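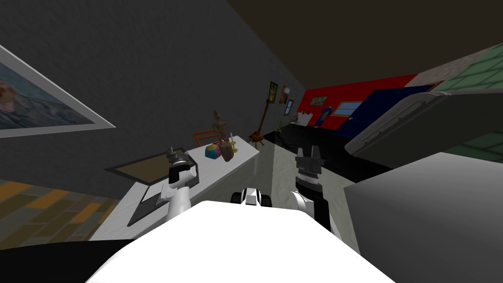 Truleo in the sim, both arms out, left one over the white table

skelleyshed
11 July 2022
1/17

Truleo build thread, part whatever. Been quiet since February. Two arms, one base, one garage on Skelley Road that no longer fits a car.

48 reposts 212 likes

2/17
Where it's at. Real base is done and rolls. Real left arm is bolted on. Real right arm is on the bench with its elbow apart, waiting on a bearing. So all the two-arm stuff is happening in sim for now.

3/17
Sim is Soylu. Runs on the old desktop under the workbench, fans going like crazy. My robot model, one of their stock rooms. Table, mannequin, candlestick, little colored cube. Goal is dumb simple – left hand gets the cube, hands it to the right hand, right hand puts it down on the gray cabinet.

4/17
Spent most of the week on link masses. I'd typed in the forearm as 80 grams. It's 700. Arm was flinging itself around like a garden hose and I was blaming the controller the whole time. Rewrote the controller twice. Controller was fine.

5/17
Weigh your parts. Kitchen scale. Write it on the part in sharpie. I now have an arm covered in numbers and I don't care

6/17
Next thing, tilt. Whole room comes in on a slant when I look through the robot. Thought the camera mount in my model file was wrong, went through every rotation in it by hand. Found one sign flipped at the shoulder and one angle in degrees where the file wants radians. Fixed both. Still tilted. So there's a third one and I haven't found it.

7/17
Grippers. Printed the real ones at Zoltangate (shared shop over by the rail yard, good printers, awful parking). Flat fingers, parallel, one motor. Version 3. Version 1 snapped, version 2 flexed so bad it would let go of a tape measure.

31 reposts 140 likes

8/17
In sim I'm trying wider, flatter pads before I burn more filament. They look like paint stirrers. Light gray on the inside face so I can tell at a glance which side is which, dark on the edge.

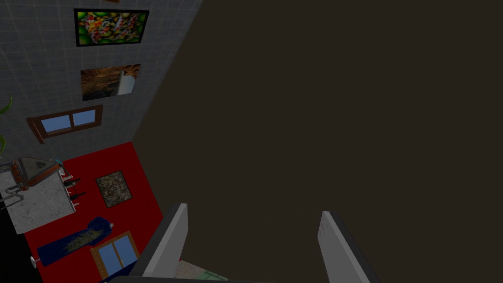
Fingers wide open, room on its side as usual

9/17
Biggest problem from down at the gripper is how much of the view is just flat dark brown. Nothing on it for the tracker to grab onto. All the useful detail is jammed over on the left, tiles and paintings and the red floor. Tracker loves the tiles. Loves them too much, keeps slipping over by one tile and swearing it hasn't moved.

10/17
Tried turning the exposure up in the sim camera. Brown stayed brown, tiles went to mush. Put it back.

11/17
What did help: only trust features off the paintings and the window. Way fewer points but they're all different from each other. Drift over a 30 second run went from terrible to kind of annoying. Will post plots when they don't embarass me.

12/17
Someone asked about the control loop. Plain position control on every joint, gravity comp on top, nothing fancy. Gripper is open / close with a current limit. I'd like real force sensing someday. Someday is when the bearing guy stops charging what he charges.

13/17
Open width is off between sim and real. Sim fingers go wider then the printed ones can. The real rack hits the housing 19 mm short of full travel, I'd modeled it with no housing at all. So every "grasp" I planned at max width is junk on the real hand. Redoing the limits tonight.

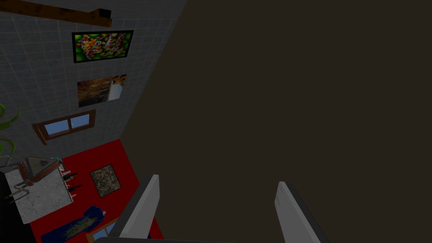
14/17
Also need to decide on finger length. Long paddles reach over stuff nicely but they block a big piece of what the gripper can see. Short ones, clear view, and then the knuckle bangs the table. Leaning towards cutting the tip down and leaving the base alone. If anyone has run a flat finger on a small arm, tell me what length you ended up at please.

15/17
To do, mostly for me:
– gripper limits
– find third rotation bug
– thin rubber on the pads (bike tube? glue won't stick to the last one I tried)
– e-stop that isn't the wall plug
– cable chain for left arm, the zip ties are rubbing

16/17
E-stop is moving to the top actually. Left arm swung into the paint shelf on the first power up after the mass fix, I had typed the new numbers into the sim file and forgot the real one. One can of deck stain down. Floor has a new color by the door.

17/17
Files go up once the limits are right, I don't want somebody printing the bad rack. Back to the shop when the bearing shows up. More soon

19 reposts 97 likes 6 comments

Comments

gearlash: degrees vs radians gets me every single time. check your wrist, that's where my third one was

pinewoodrobot: Contact cement on the bike tube, scuff both sides first with sandpaper and let it go tacky before you press. Mine has held all year.

skelleyshed: @pinewoodrobot ok trying this, thank you. how thick is your tube

pinewoodrobot: just a regular mountain bike one, whatever was in the bin

mo_in_the_shop: we run flat fingers, cut them to barely clear the knuckle and then added a little lip at the tip. lip helps with cubes

tallboyfab: please do the e-stop before anything else on that list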